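Medcombe Desk Goods
Home > Paper & Post > Letter Sorters > The Cudia Two-Slot

The Cudia Two-Slot Letter Sorter
Item 2521
In stock. Ships from Lilico.

Mail arrives whether you want it or not. You can let it pile up next to the toaster, as most of us do, or you can make it stand up straight in a row and look at you. The Cudia is for people who have decided on the second thing.

It has two slots. We have been asked many times to make one with six, and we did once, and the customers who bought it now own six small piles of unopened mail. Two is plenty. The front slot is for things you have to answer. The back slot is for things you have answered but are scared to throw away. Anything that fits neither description is a catalog, and catalogs go in the recycling (ours excepted, naturally).

What goes in it

Ordinary business envelopes, standing on their long edge. Birthday cards, including the oversized ones from aunts. Bank statements, if your bank still prints them. School forms, which should go in front, because they were due yesterday. The water bill. One takeout menu, and we do mean one.

What doesn't go in it

Magazines will fit but they slouch. Padded mailers won't fit at all, and pushing doesn't help. Please don't use it for toast. We had a long email exchange with a gentleman in Tan on this subject, and while we admired his persistence, the warranty does not cover butter.
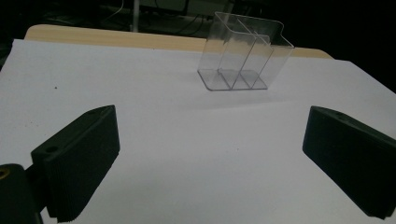 Sorting the mail in 9 minutes

Every sorter we sell comes with a printed card by Shuzhen Cai, who ran the front office of a very busy dental practice before she came to work for us and has opened more envelopes than anyone we've met. Her method goes like this.

Stand up. If you sit down you'll start reading the coupons. Stand near the recycling bin, too, so you aren't tempted to set things aside "for later."

Go through the stack once without opening anything and drop the obvious junk. Anything addressed to "Our Friends At" is junk. So is anything with a fake handwritten note on the outside, however much it seems to care about your gutters.

Open the rest. Throw out the envelopes and the inserts as you go and keep the page that matters. Write the due date in pencil on the top corner, big enough to read from across the kitchen.

Soonest due date at the very front. When you've paid it, write "paid" on it and move it to the back slot. At the end of the month, file the back slot or shred it. Shuzhen is firm on that point. She once found a 13-year-old parking ticket in a customer's back slot, and she still brings it up at lunch.

Care

Dust it with a soft dry cloth. For fingerprints, use lukewarm water and a drop of dish soap, then pat dry. Skip the window spray and the paper towels, and keep it out of the dishwasher, where it will come out as a sculpture. Don't park it on a radiator for the same reason.

What people have said

"My husband put the remote in it. Otherwise very good."

"I've bought three now. One for my desk, one for my mother, and one for the guy at work who keeps his receipts in a boot."

"Does what it says. I found a check from November in the pile while I was setting it up, so you could say it paid for itself." (We could, but our lawyer would rather we didn't.)

"Four stars. I still have to pay the bills."

Ordering

We pack orders in the morning and the truck comes at 2 p.m. Order before then and yours should be on it, unless the driver is early, in which case it'll be on the next one. We send sorters in a plain box with shredded paper around them, most of it our own old mail.

If you'd like more than a dozen for an office, call us and ask for extension 422. It rings in the warehouse, so let it ring. Bulk orders get a lower price and a stack of Shuzhen's cards, which offices tend to pin up over the copier and ignore.

Returns

Send it back within a month if you don't like it. Please take your mail out first. We currently have about 13 letters here that belong to other people, and one of them looks like a jury summons.

See also: The Cudia Pencil Tray, The Tan Road Stamp Box, Refill Cards by Shuzhen Cai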